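Consumer Claims and Evidence
Handout 4: What does "sustainable" mean on a clothing label?
Instructor: Hilkka Leinonen

Read this before the seminar and bring one label from your own closet. Any garment will do, and dull ones are best. Gray knits are a good place to start, as they get sold under every green claim going. 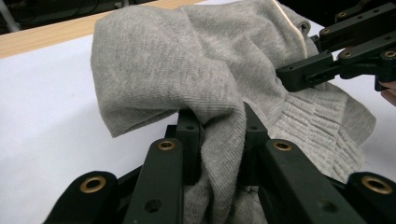
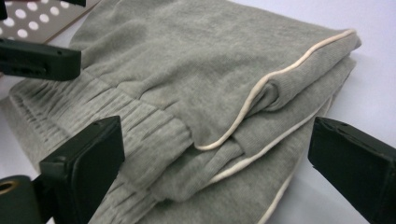 Gray knit fabric with cream-colored details.

A claim is only worth something if it could turn out to be false. "Made with care for the planet" can't be false, so set it aside. "Contains 42 percent recycled fiber" can be checked, at least in principle. Most labels sit between the two, and I suspect that is where the companies like them.

Case A. Brikham says its basics line "saves 500 liters of water per piece." Saves compared with what? The footnote points to a Trorell report that compares the line with Brikham's own older products. If the older products were unusually wasteful, the saving is easy to get and tells us little about the rest of the market.

Case B. Truleo surveyed 634 shoppers and reports that most "prefer responsible brands." The shoppers were recruited from a Truleo mailing list. They were asked what they prefer, and nobody looked at what they bought — a gap you should expect in nearly every survey of this type.

Case C. Kurian advertises "100 percent traceable" cotton. Traceable by whom? I wrote in April asking to see the records for one shirt and got a brochure.

For discussion:
Who paid for the number?
What is the baseline, and who picked it?
Would the claim survive if people wore the garment half as long?

Certificates will come up. Some are decent. Read the standard itself before you trust the logo — several check only the final factory and leave out the spinning and dyeing.

Written answers to Case A are due at the next session, one page at most.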